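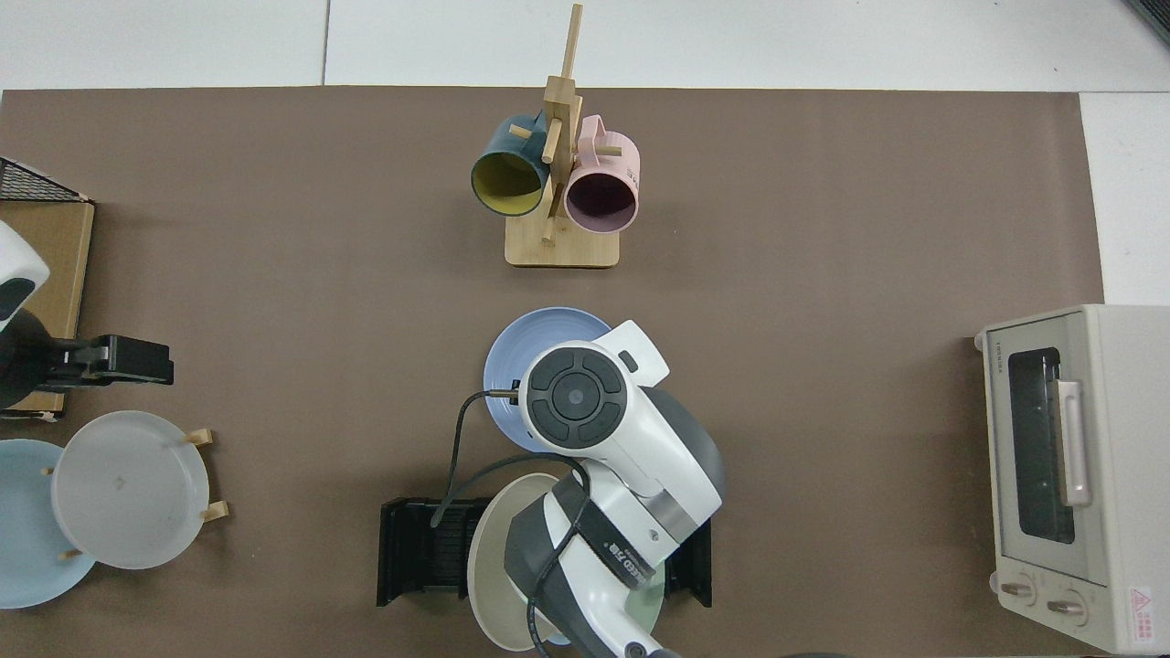
Cable loop at the wrist keeps catching on the plate rack – how do you set yours up?

Posted by Magalhães in Small Robot Cells, April 25, 2025

Good evening to all. I look after a two-arm cell with a kitchen setup on a table: mug tree, plate rack, small plate stand, toaster oven, everything on a brown paper mat. The arms hang over the table and each one has a black parallel gripper. I took over this cell in April from a colleague who left very few notes, so please excuse me if I ask something simple.

My problem is the cable at the wrist. It comes out from a small connector on the side, makes a loop and goes back over the arm. When the arm works in the open part of the mat there is no difficulty. When it goes low over the plate rack and turns the wrist, the loop swings out and touches the standing plates. Two times this week a plate was lifted a little and fell back crooked, and after that the next grasp missed it. Once the cable stayed hooked behind the rack and the arm stopped with a force error.

What I have tried so far:

I tied the loop shorter with a cable tie. Then it was pulling on the connector when the wrist turned to its far end, and I became afraid for the connector, so I cut the tie again.

I moved the rack 50 mm towards the back of the mat. It helped for the rack, but now the arm must stretch more and the movement has become slow and not so smooth.

I reduced the speed near the rack. The plates are still touched, only more gently.

My questions are these. How long should the free loop be? Is it better to fix the cable on the forearm or on the wrist housing? And should I check the connectors by hand after a stop like this, or is it enough that the gripper answers when I switch on again? The arms have run for 1,025 hours according to the counter, and I cannot find any note that the cables were changed before.

Thank you in advance for your patience with my English.

Retodari
Accepted by the poster

Welcome, and your English is fine. I have looked after a similar pair of arms for several years and I made the same mistake with the cable tie.

Do not decide the length of the loop with the arm at rest. Do it like this:

Switch to hand-guiding mode and open the gripper, with nothing in it.

Turn the wrist slowly to one end of its range and stop there. Look at the connector. The cable must leave it straight for a finger's width before it bends.

Turn to the other end and look again. One of the two ends will need more cable than the other. This end gives you your length.

Add a little more, I would say 5 mm, and not a whole hand as most people do.

Fix the cable on the last part of the forearm before the wrist, with a soft hook-and-loop strap. A hard plastic tie bites into the cover of the cable after some months. Put the strap on so that the cable can still slide a little if you pull it with two fingers. The wrist housing itself I leave free, as a strap there turns with the joint and winds the cable around.

Then bring the arm over the rack in hand-guiding mode, in the real grasping position, and see on which side the loop hangs. If it hangs on the side of the plates, you can often solve everything by turning the wrist half a turn. With a parallel gripper the fingers take a plate equally well both ways. You must teach the grasp positions again for the rack, but only for the rack. Check first that the joint has enough range for this.

About the connector: please do check by hand. Power off, wait until the lights on the arm are out, then feel whether the plug sits tight and look for a white line in the cover near the plug. A white line means that the cover was bent too much in this place. I would order a spare cable now and not wait until the gripper starts to lose its signal in the middle of a task.

When the loop is right, move your rack back to the old place.
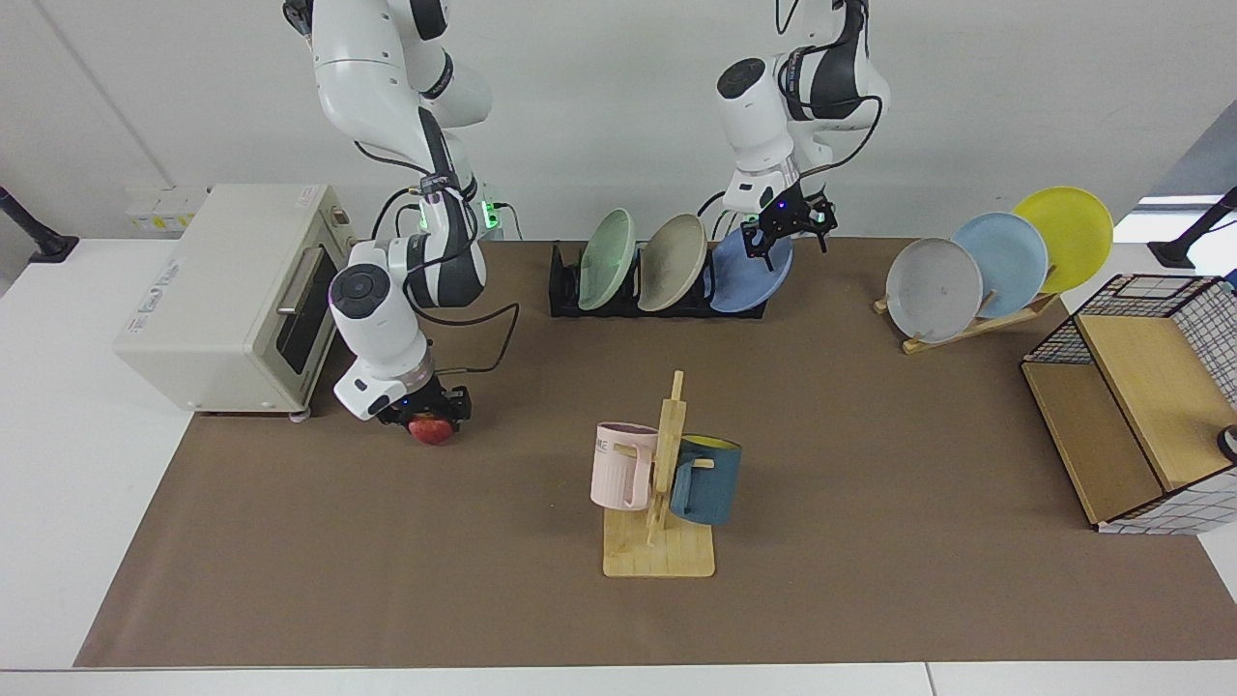 Magalhães

Thank you very much, Retodari. I did the test with the wrist and you were right, one end needs clearly more cable than the other. I had measured only at the good end. The half turn is possible on the left arm. On the right arm it comes too near to the joint limit, so there I have only the strap for the moment. I found a thin white line on one cable and I have ordered two. Is it possible to run with the marked cable until the new one comes?

Retodari

With a small mark, yes, but look at it every morning and keep the wrist away from its far end. If you can see any metal in the line, stop and wait for the new cable. For the right arm, try to place the rack at a small angle on the mat. Some degrees can be enough.

Fumuron

just put a spiral wrap on it. 200 mm piece, costs nothing. we have it on all our arms and never any problem with plates

Rarnwood

I want to add one thing to the spiral wrap. It is good against rubbing, but it makes the cable stiffer, and a stiff loop stands out further from the arm. In a narrow place such as a plate rack this can be worse than before. If you use it, cover only the part which lies on the forearm and stop before the loop begins.

Also check your mat. Ours was paper too and it moved a few millimetres each time somebody leaned on the table, and then the rack was not where the arm expected it. We looked for the fault in the cable for two days. Now we have tape under the four corners and pencil marks around the feet of the rack, and every morning before the first run we look if the feet are still inside the marks.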